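Skila 保管棚 設置ガイド　第4章 小物用トレーの準備

2026年9月1日　文：Menaka Sarkar
読了時間 5分

4.1 トレーの取り付け

1. 棚板の高さを下から4段目に合わせ、左右の固定ピンを奥まで差し込む。
2. トレーの縁を両手で持ち、前側をわずかに上げた状態でレールに載せる。
3. 奥に突き当たるまで押し、前側を下ろす。

注意：トレーに物を入れたまま着脱しないこと。レールが変形するおそれがある。

4.2 収納物の仮置き

区分けを決める前に、収納する物をトレーの底に重ねずに置く。巾着袋、靴の中敷き、小箱、スポンジなど、形と硬さの異なる物は同じ区画に入れない。

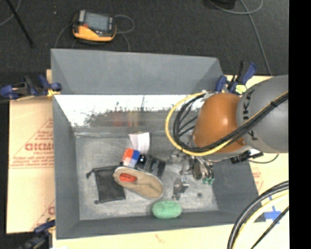
4.3 仕切り板の調整

1. 最も大きい物の幅を測り、19 mmを加えた値を区画の幅とする。
2. 仕切り板を溝に垂直に差し込む。斜めに入った場合は一度抜き、差し直す。
3. 使用しない仕切り板は付属の袋に入れ、棚の背面に掛ける。

注記：仕切り板は5枚まで取り付けられる。追加する場合はTruveck製の延長レールが必要となる。

4.4 清掃

中性洗剤を薄めた水で布を湿らせ、底面と内壁を拭く。研磨剤および溶剤は使用しない。水分が残った状態で収納物を戻さないこと。ラベルの貼り替え手順は次章に記載する。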